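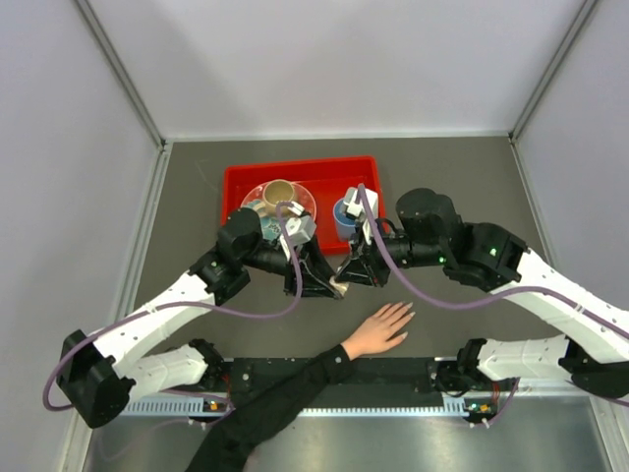 1. Red plastic tray: beige cup on the pink saucer, blue cup with the white rim to the right.

Cups and Trays - Gallery
Text by Bayu Majimbun
Page updated Saturday, April 8, 2023

This page collects the trays, cups and saucers from the Wastgate tableware shelf. Most of them are everyday pieces, bought one at a time or passed along by people who were moving. Very few belong to a set. I put them together by what fits on which tray and what looks all right side by side.

Click a number to open the larger version. Sizes are in the list at Tratard, so I have left them off here. Where I know how a piece came to the shelf I have said so.

Plastic trays

1. Red tray, more on this one
Rectangular, with raised edges. The beige cup is ceramic with a cream interior and the saucer under it is translucent pink. They were not made for each other. The saucer was bought alone and went unused until the beige cup lost its own. The blue cup goes without a saucer, and I like it better that way.

2. Green tray, empty
Same idea as the red one but deeper. It holds a teapot without any trouble. There is a scratch along one short side from being stored under a toaster.

3. Green tray with two glasses
Short tumblers, heavy at the bottom. They slide on plastic, so a folded napkin goes under them.

4. White tray, cafeteria type
Bought in July at a school clearance. The corners are rounded and it stacks badly with the others. It gets used for carrying cutlery to the yard and very little else.

5. White tray, underside
The maker's mark is worn down. I can make out the first two letters and have given up on the rest.

Wood and metal trays

6. Oak tray with rope handles
The handles were replaced once. The new rope is thicker than the old, and the knots sit lower than they should. Wipe only, do not soak.

7. Round tin tray
Printed with fruit. The print has gone from the middle, where a coffee pot used to stand every day. Pears still good around the rim.

8. Round tin tray with the small white cups
Six fit, five is better. With six you have to carry it very level.

9. Steel tray, brushed
Plain and light. It dents if you look at it wrong, and it rings when a cup is put down hard. Previous owner kept plants on it.

Cups

10. Brown mug, wide handle
The one people reach for first. There is a hairline in the glaze below the handle which has not changed in years.

11. Gray cup with no handle
Good for soup. Too hot to hold with tea in it, so it usually ends up on a tray with a cloth.

12. Two yellow cups
Sold as a pair, but one is a little taller. I noticed after I got them home. They do not sit evenly on a narrow tray - the tall one always looks as if it is standing on something.

13. Enamel mug, chipped
Chips on the rim in two places. Shelf only now, not for drinking.

14. Clear glass cup with glass saucer
From the Clamus sale, box 779. The box also had a sugar bowl and some spoons that went to another table before I could ask about them.

15. Striped cup
Painted by hand, and the stripes wander. The bottom is signed "Akl" with a short line under it. I have one other piece with the same signature (see 21).

Saucers and small plates

16. Stack of odd saucers
These are the ones without cups. I keep them sorted by the width of the well in the middle, which is what decides whether a cup will sit flat or rock.

17. White saucer, blue line
Fits the brown mug, the striped cup and one of the yellow ones. Probably the most useful saucer on the shelf. I would buy more if I saw them.

18. Colored glass saucer, amber
Looks very nice with light behind it and a bit dull on a dark table. A pale cup helps.

19. Leaf plate
Meant for a tea bag or a lemon slice. It holds either one but not both.

20. Oval plate
Not really a saucer. It takes a cup at one end and a cookie at the other, and fits crosswise on the green tray.

21. Small plate, signed
The other "Akl" piece. The glaze is thicker here and has pooled in the center. Clay looks darker than the cup's, so they may not be from the same year.

Trays laid for use

22. Breakfast, oak tray
Gray cup, oval plate, butter dish. The rope handles get in the way of a tall jug, so the milk goes in something low.

23. Afternoon, tin tray
White cups, sugar, a stack of napkins. No saucers. They take up too much room on a round tray, and most people put their cup on the table anyway.

24. Afternoon, steel tray
The glass cup and the amber saucer. I tried this with a cloth and without one. Without is better to look at and with is a lot quieter.

25. Outdoors, white tray
Enamel plates and cutlery, ready to go out. The cups went separately.

Notes on care

Plastic trays: warm water and a soft sponge. Scouring pads leave marks that show up most on the red and the green. Dry them upright or the water sits inside the raised edge.

Glass saucers: by hand, one at a time. Put paper between them if you stack them.

Ceramic cups: tea stains come out with baking soda left on overnight. Do not use it on anything with gold on it. I did this once and the line came off with the stain.

Tin: dry right away. The rust on number 7 came from a single night in the sink.

Matching a cup to a saucer

I am asked about this more than anything else. Turn the cup over and measure the foot ring, then measure the well of the saucer. If the well is a little wider, it will do. Color is up to you. A beige or cream cup goes with nearly any saucer. Blue is harder, and I mostly put blue cups straight on the tray.

Still to be added

The lacquer tray, the camping cups, and the saucers that came with the Clamus box after the sale closed. The full list now has over 189 entries and only part of it has been put up. If you have a saucer with a blue line like number 17, leave a message at the Wastgate desk with the width.

Back to gallery index
Next: Bowls and jugs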